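Parveen Kazmi read the offer from Jurano for the third time. One arm, one gripper, one year of service. The total was higher than the whole budget of the workshop.

"We can rent it until January," said Heriberto. "After this we decide."

"And the service?"

"Another 1,000. I asked them to remove it, and they did not answer yet."

She took the pencil and crossed out the new compressor, then the chairs. It still was not enough – 152 was missing.

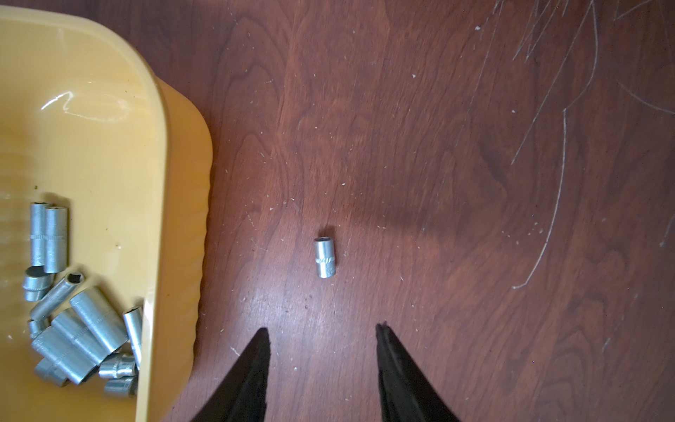
The yellow tray, and one socket waiting on the table.

Heriberto looked at the gripper, then at her list.

"Leave the chairs," he said. "I will call Jurano again."

She wrote the chairs back, in small letters.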